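How Do You Shop for a Robot?

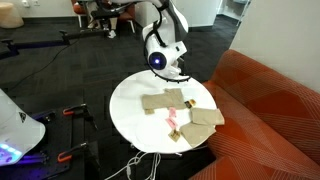

A robot arm above a round white table, with paper-like pieces on it.

Buying a robot arm is a bit like getting a puppy — the puppy is only the start! At the Burcombe workshop, Eulalia Navarrete makes a list before she spends a penny. Her arm, called Pulto, costs 3674 dollars. The gripper, the part that grabs, is another 1168. Then come cables, clamps and a good table, and those small things add up faster than you would think.

She also saves 20 dollars a month for repairs, and she measures the room twice. What would go on your list?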